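Zuritz workshop members build two-armed tube sorter

14th October

Members of the shared workshop at Zuritz have presented a two-armed robot built to place capped test tubes in a rack. The project, known as Trundomow, began in June and is led by Dušan Petkov and Zorica Spahić, with a budget of 3000 euros from the workshop's equipment fund.

The present trials use a blue plastic rack and tubes of coloured liquid, in reds and yellows, closed with green or pale yellow caps. Tubes are laid on the table within reach of either arm.

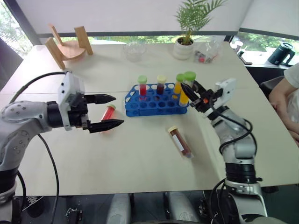

According to Mr Petkov, the principal difficulty has been the angle at which a tube meets its hole. The control program has been revised 7 times, and the current version completed 59 placements in a row without a dropped tube. A total of 1265 attempts have been logged.

Ms Spahić stated that work in the coming weeks would concentrate on tubes lying diagonally on the table, one of them with a white label, which the arms must turn upright before placing.

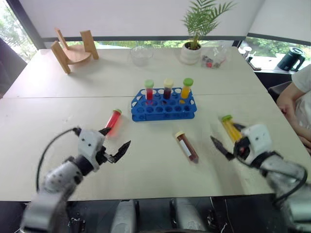
Public viewing

The workshop will open the build to visitors later this month. Places may be reserved with Kazimiera Kubiak at the front desk. Parts lists and drawings will be available to members on request.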